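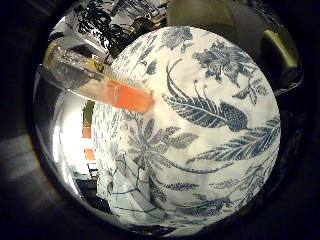 MINUTES

Brernent Ceramics Circle, September 5, 2020

Chiamaka Bassey opened with great news – the Henent grant came through, all $3000 of it! Thanks to everyone who wrote letters.

Blue-and-white show: moved to October so the Reveo hall can finish its floor. We have 160 catalogs to fold and two evenings to do it, so please sign up.

Cáceres trip: still on hold, but the potters there wrote back and would love to have us next year.

Glaze library: new cobalt tests are on the shelf and they look wonderful. Label your tiles, please.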